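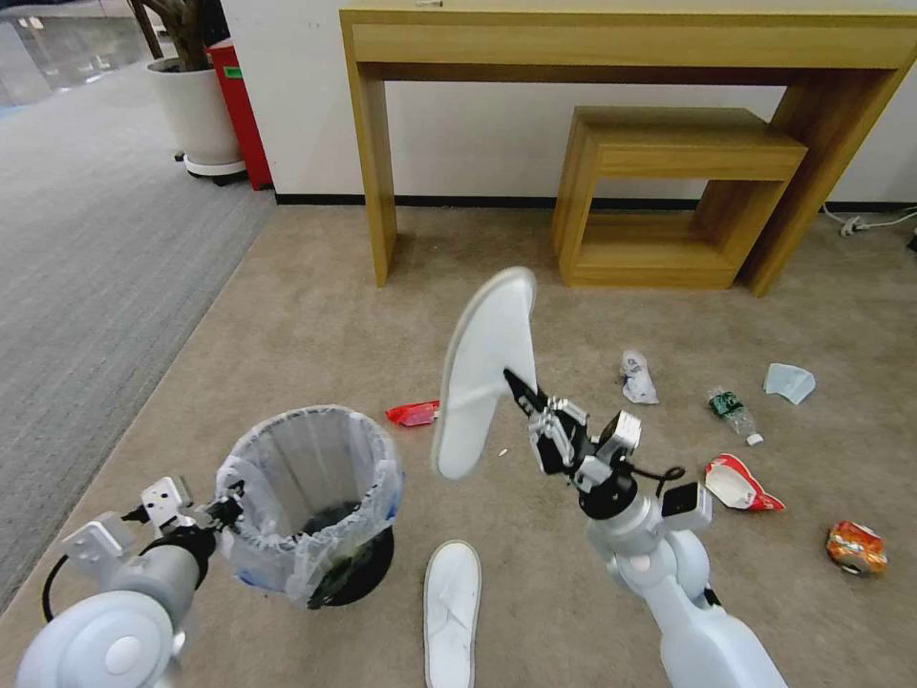
How a Computer Keeps Two Songs in Step

Music Software for Young Learners, Unit 7
Published by the Horton Music Learning Center
Prepared by Helmut Weidemann. Reviewed by Rainer Teuber.

Clap your hands along with a song you like. The steady pulse you are following is called the beat. The number of beats in one minute is called the tempo. A slow song may have a tempo of 84, while a song with a tempo of 168 moves twice as fast.

A computer does not have ears. It stores a song as a very long list of numbers that show how strong the sound is at each moment. To find the beat, the program searches the list for places where the sound suddenly becomes stronger, such as the hit of a drum. It then measures the time between those places. 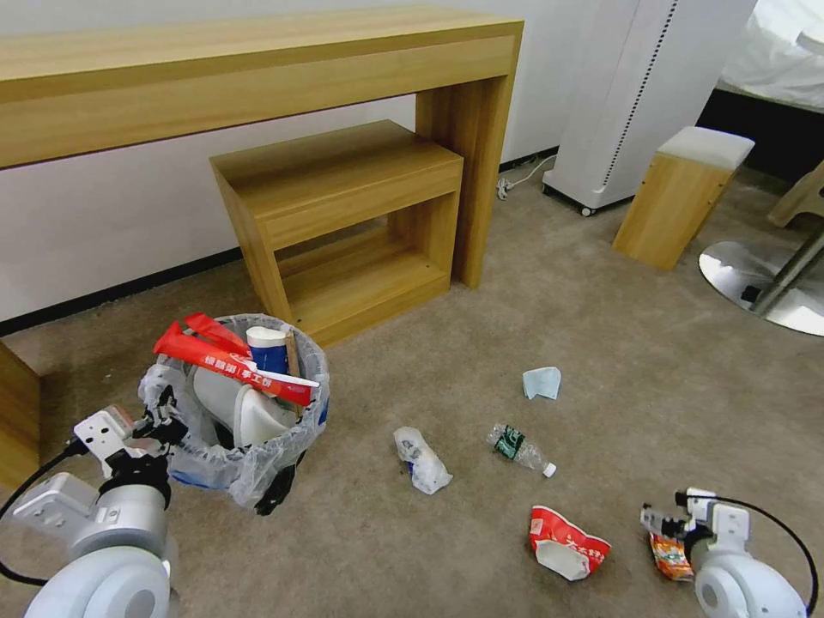
Once the tempo of both songs is known, the program can change the speed of one song to match the other. On an old record player, a faster record also sounded higher. Modern programs can keep the notes the same while the speed changes. This is called key lock.

Matching the tempo is only the first step. The beats must also fall at the same moment. If they do not, the drums sound like two people walking out of step. The program moves one song slightly forward or back until the beats line up.

Words to know
Beat: the steady pulse in music.
Tempo: how fast the beat goes.
Key lock: a setting that keeps notes from becoming higher or lower.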